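Ganduncombe soft-goods project
Progress report, software side
29 Apr 2024

Hi all,

Second report of the grant, and a longer one than last time because the first was mostly "we bought things and waited for them." This one covers the data pipeline, the grasp-point model, the planner rewrite (which you were warned about) and the money, which is boring and fine. If you only have time for one section, read the one on time sync, because that's where the quarter went.

Where we said we'd be

The plan had us finishing the recording tools, having a first grasp model trained on our own demonstrations, and getting Barier, our planner, to the point where it could run a full sort of a mixed fabric pile without a person restarting it. The recording tools are finished. The model is trained and I like it. Barier is late, and I'll get to that.

Recording tools

The recorder is called Otach and it's now one program where it used to be a folder of scripts that only I could run. You start it, you squeeze the hand-held gripper once to open an episode and twice to close it, and it writes video, finger width and pose into a single file. Teodor Surdu did the file format and I did the interface, and we argued a fair amount about whether the interface should have any buttons at all. It has one. It's the "throw that away" button and people love it.

We have 3,009 episodes that pass the checks. The checks are simple: does the pose track have gaps, does the finger width ever close on something, did anyone drop the thing. Episodes that fail get kept in a separate place so we can go back if a check turns out to be too strict, and one of them already did. The old width check threw out anything where the fingers closed all the way, which made sense when we were practicing on blocks. With a thin cotton sheet, closing nearly all the way is exactly what a good grasp looks like! I loosened it and got a nice pile of flat-fabric episodes back for free.

Time sync, or where the quarter went

So. The first model we trained was terrible in a very particular way. It picked sensible grasp points, moved toward them nicely, and then closed the fingers too early, every single time, on air just above the cloth. I spent far too long treating that as a model problem. I changed the loss, I changed the crop, I changed how we normalize finger width. Same early pinch.

The cause was a clock. Video frames were being stamped when they arrived at the laptop, and finger width was being stamped on the gripper's own board, and the two were off by more than 7 frames on a busy laptop. The model was learning, very faithfully, that you close your fingers before you get to the fabric.

The fix is in two parts. Otach now runs a short calibration at the start of each session, where you open and close the gripper in view of its own camera and it lines up what it sees with what the board reports. And the older episodes have been re-aligned after the fact using the same method, looking for the first full squeeze in each file. Teodor wrote a little viewer that plays the video with the width curve underneath so you can check it by eye, and I'd recommend it to anyone, it's oddly relaxing. The retrained model doesn't pinch early anymore. It occasionally pinches late, and I'm watching that, but late is a lot easier to recover from.

Grasp-point model

We named it Orozco and the name stuck before anyone could object. It takes the gripper camera view and gives back a heat map of good places to grab plus a finger width to aim for. What it's good at: hanging folds, edges that curl over on themselves, anything gathered up into a ridge. What it's bad at: flat cloth lying on flat cloth in the same color, and prints. Prints are the funny one. A small repeating pattern pulls the heat map toward the motifs, so you get a polite little dot of confidence on each one. I've been training with scrambled textures pasted over the fabric and that helps quite a bit, though it costs us some sharpness along real seams.

The other thing I've been working on is motion blur. Our demonstrators move at a normal human speed, which I want, because slow careful demonstrations teach the model to be slow and careful about everything. But with cloth in motion the surface smears into streaks and the texture features go to mush. My first instinct was to filter those frames out. I tried it and the model got worse, especially at the moment of closing, which is precisely when the fabric tends to be moving. So they're back in, and instead Orozco now looks at a short stack of frames and gives more weight to the outline of a fold than to what's printed on it. The pinch on a bunched-up fold, fingers either side and the cloth narrowing down between them, is the case I test on first after every change.

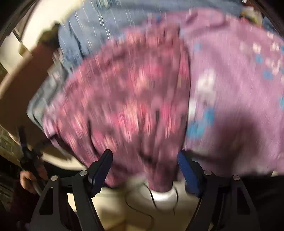
Teodor Surdu thinks I'm leaning on the frame stack too hard. In his review notes he wrote that a longer stack "will look great on the bench and then fall over the first time the arm pauses," and he wants the stack length randomized in training before we trust any of the closing results. He also wants a plain single-frame version kept alive as a baseline for as long as the project runs. I've agreed to both. The randomized run is queued and the baseline already lives in the nightly job, so you'll see the two side by side in the next report.

Barier (the late one)

The planner was written for rigid objects, and I'd hoped to bend it. The trouble is that it builds a list of things to pick, orders them, and then works down the list, and with a pile of fabric the list is wrong as soon as you lift the first item. Everything shifts. We were patching that with more and more "check again" steps until the code was mostly checking again.

So I've started over with a much smaller planner that never holds a list. It asks Orozco for one grasp, does it, looks, and decides whether it's holding one piece, two pieces or nothing. If it's two, it has a shake move and a drag-across-the-edge move to try and separate them. All of that runs in simulation today. On the real arm, the lift and look steps work and the separating moves don't yet, mainly because our detector for "am I holding two things" is confused by anything with a contrasting lining. I'd hoped to have that closed out by now and I don't. I'd put it at the front of the next period.

One happy side effect: the new planner writes a log line in plain English for every decision, so when something odd happens I can read what it thought it was doing. The old one gave you a stack trace and a feeling of dread.

Tooling odds and ends

The nightly job replays 13 recorded piles through the model and the planner and posts a page of results before breakfast. It's caught a broken camera calibration file and one bad merge (mine). Training configs are now saved with the model they produced, which should have been the case from day one, and I apologize to everybody who has ever asked me which settings we used. Otach's documentation is written and a person who had never seen it got through a full recording session with only the docs, apart from one question about charging.

Money and time

Spending is inside the plan. Compute came in a bit over because of all the retraining I did while blaming the wrong thing, and travel came in under by enough to cover it. I'd like to move the rest of the travel line over to storage, since re-aligned episodes sit alongside the originals and I don't want to delete originals. Please let me know if that needs a form.

The October demo is still on. If the two-piece detector is working by then we'll sort a mixed pile from start to finish. If it isn't, we'll show single picks from the same pile, with a person pulling apart the doubles, and I'd sooner tell you that now than in the week before.

What's next: randomized stack lengths, the two-piece detector, a batch of new recordings on matching-color flat cloth, and getting the separating moves onto the real arm. I'll send the nightly page link around separately, and you're welcome to poke at it whenever you like. The storage question is the only thing I need an answer on.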